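The bet was for a sandwich, and Maricruz Palacios intended to win it by statistics.

Buston had proposed it in April, standing in the kitchen at the Pindton lab with his coat on, the way he did most of his thinking. His position was that a gripper taught by good people would always beat a gripper taught by everybody. Get your three best operators, let them demonstrate the task until they were sick of it, and throw the rest away. Her position was that the three best operators were why the thing fell to pieces the minute somebody moved a plate.

"They're good," Buston said. "That's the point of them."

"They never miss," she said. "So it never sees what to do about a miss."

He looked at her the way you look at a person who has recommended falling down the stairs as a way to learn about stairs. Then he said a sandwich, from Maldonado's, with the peppers, and went home.

The task was bars onto a plate. It had started life as something grander, with a title that used the word "domestic" twice, but the title had been worn down by meetings until it was bars onto a plate. Take one from the box, put it on the plate, let go. The letting go was where careers went to die. The fingers would lower the thing beautifully, pause as though listening for applause, and then open so fast that the bar hopped the rim and went off across the table.

Maricruz had 295 demonstrations. She had watched all of them, some twice, and one of them, number 112, so many times that she had developed feelings about it. In 112, Bundison from accounts, who had come downstairs to ask about a receipt and been handed the controls, drove the fingers straight into the side of the plate. He said a word. He backed off, came in again too high, dropped the bar on its end, caught it against the rim as it toppled, and laid it down like a man putting a baby to bed in a house with bad floors. It took him five times as long as anyone else. Buston had marked it for deletion with a single letter, and the letter was not flattering.

She had unmarked it. She had unmarked every one of them.
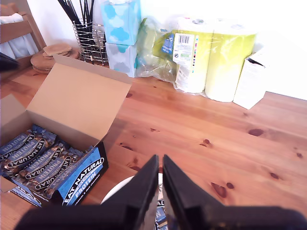 The method, when she wrote it up, sounded much smarter than it had felt. Two models, same arm, same table, same hours of training. One got the clean set, the work of the three experts. The other got the same number of demonstrations, but with the fumbles left in, provided that the person had recovered by the end. That last condition was her own idea and the only part she was vain about. A mistake alone taught the arm to make mistakes. A mistake with somebody climbing back out of it was worth keeping.

She called it "recovery-weighted selection" in the draft. Buston called it the Bundison Method, and since he said it loudly and near the elevators, that was the name that stuck.

They ran the trials in the afternoon, when the light on the table was at its worst. Buston insisted on that. He also insisted on nudging the plate between tries, a finger's width one way or another, because he was a fair man and wanted the sandwich to mean something.

The clean model went first, and it was lovely. It moved the way people in airline commercials move. It reached, closed, lifted, traveled and set the bar down with great tenderness on the exact spot where the plate had been before Buston nudged it.

"Unlucky," said Buston.

It did this again.

"It's got the right idea," he said.

The other one was hard to watch. It dithered. It came in crooked, clipped the rim, stopped, and seemed to consider a different line of work. Maricruz found that she was holding on to the back of a chair. Then it lifted, too high, and came down again, and the bar tipped and leaned on the rim and slid flat onto the plate, and the fingers opened slowly, a little at a time.

Neither of them spoke for a bit.

"That's him," Buston said. "That's accounts."

"It's a distribution," said Maricruz.

"It hesitated exactly like him. I've seen that man park."

By the end of the afternoon the table in her notebook had two columns, and only one of them needed a second page for the successes. Buston read it through, asked for the raw logs, read those, and asked whether she'd controlled for the glare. She had. He asked whether she'd controlled for him. She had done that too, under "operator bias," and he seemed rather touched to be included.

Upstairs, Bundison wanted to know what all this was going to be charged to. She told him he would be in the acknowledgments. He thought that over and asked whether there was a form.

The sandwich came at six. They had forgotten the peppers, and Buston offered to go back for them, and she let him.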